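I've been meaning to write about learning to walk properly again, and since it's raining and the laundry is done I've run out of excuses.

Some background for anyone who missed the grumpy posts over the winter. I hurt my heel. I didn't do it running for a bus or anything with a story attached, I just got out of bed one morning and it felt like stepping on a nail. I ignored it for weeks (don't do this), then bought gel inserts from the drugstore, then different gel inserts, and finally went to see a physical therapist, a very calm man called Preben Toft who watched me cross his office twice and said, "You're walking like the floor is hot." He was right! I'd been landing on the outside of my foot for so long I'd stopped noticing.

So the plan was simple. Calf stretches on the bottom stair, morning and night. A rolled towel under the toes. And a walk every day, on flat ground only, 20 minutes to start with and then five more each week if the heel behaved.

Flat ground only is a funny rule when you live where I live. My street goes up. The street it meets goes up more. The nice path by the creek, where I've walked since we moved here, is all roots and loose gravel, and that was out too. I got a bit sulky about it. I tried the mall for a couple of mornings, but the pretzel place opens early and I am not a strong person.

What I ended up doing was driving ten minutes to be able to walk, which made me feel ridiculous until my friend Esperanza pointed out that people drive to the gym to use a treadmill and nobody bats an eye. She came along the first few times and set a pace I'd describe as insulting. I needed it, though. Left to myself I speed up, and when I speed up I start doing the hot floor thing again.

Flat, wide, no roots, no pretzels:
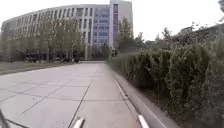
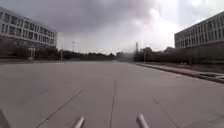
The shoes were a whole other saga. I'd had the same pair of Daddettis – sorry, Dadettis, I've owned them for years and still can't spell them – and Preben bent one in half with two fingers and handed it back to me like a dead fish. A shoe should bend at the toes and not in the middle, apparently. I went to the store by the post office and tried on everything they had in my size. The girl there was so patient. I came home with a pair of Tituras that cost $151, and I sat in the car afterward doing the math on how many inserts I'd bought before that. It didn't help.

They're ugly, by the way. They look like two loaves of bread. My son asked if they were medical. But the first morning in them I got to the end of the walk and realized I'd been thinking about what to make for dinner the whole time, and my foot hadn't come up once. I can't tell you how long it had been since that happened.

I also got talked into counting steps, which I'd sworn I'd never do. My brother-in-law Valdemar gave me his old watch and set it up for me, and on day one it told me I'd done 2,199 steps, and I was so offended. I'd been on my feet all day! I'd been to the library! I shook my arm around in the kitchen for a while to see if it was working (it was). I've since turned off the buzzing, because being told to stand up by a watch while you're at a funeral reception is not something I want to repeat. The number itself I've made peace with. Some days it's big, some days I make soup and read.

A few things that helped me, in case your heel is also being a jerk:

- Stretching before getting out of bed, with a scarf looped around the foot. Two minutes, warm under the covers.
- A frozen water bottle rolled under the arch while watching TV. Put a towel down or you'll have a puddle.
- No bare feet on the kitchen tile. I keep a pair of clogs by the bedroom door now.
- Shorter steps. I hated this one and it made the biggest difference.

What didn't help was the night splint. I know some people swear by them. I wore mine for three nights, kicked my husband in the shin on all three, and it now lives in the closet with the bread machine.

I had my last appointment on Thursday. Preben had me go up on my toes on one leg, which in the winter I couldn't do at all, and I managed eight before I had to grab the wall. He says I can try hills in May, small ones, and the creek path after that if I promise to take it slow. Esperanza has already asked if she can come and supervise. I've told her yes, but she has to bring the coffee.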